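Subject: Re: [boards] Oil or wax for kitchen boards?
From: Florian Guérin

On Thursday, Waaka wrote:
> I have made 20 boards for the December market and I must decide
> on the finish. Is oil enough, or do I put wax on top? My last
> ones became rough after the first wash.

Hello Waaka,

I use only oil, two coats, and I let the first one dry for a full night. The roughness you describe comes from the grain that stands up with water. Before the oil, wipe the board with a damp cloth, let it dry, then sand lightly with fine paper. I do this two times. For wax I have less experience. I tried the Pakham paste one winter and it stayed sticky, but my workshop is cold.

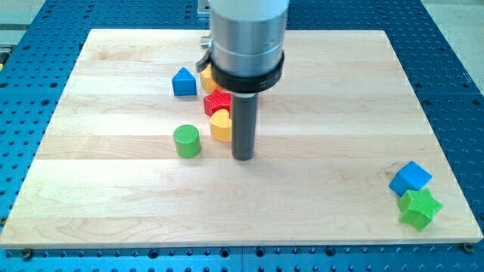 About your other question, which wood to choose, I would stay with pale wood for a first market, and I would glue strips and not look for one wide plank. With light maple-colored strips like these, the tone changes a little from one to the next, and customers at my stand seem to like it. Please put the oil on both faces, also the one nobody sees, or the board can bend.

Regards,
Florian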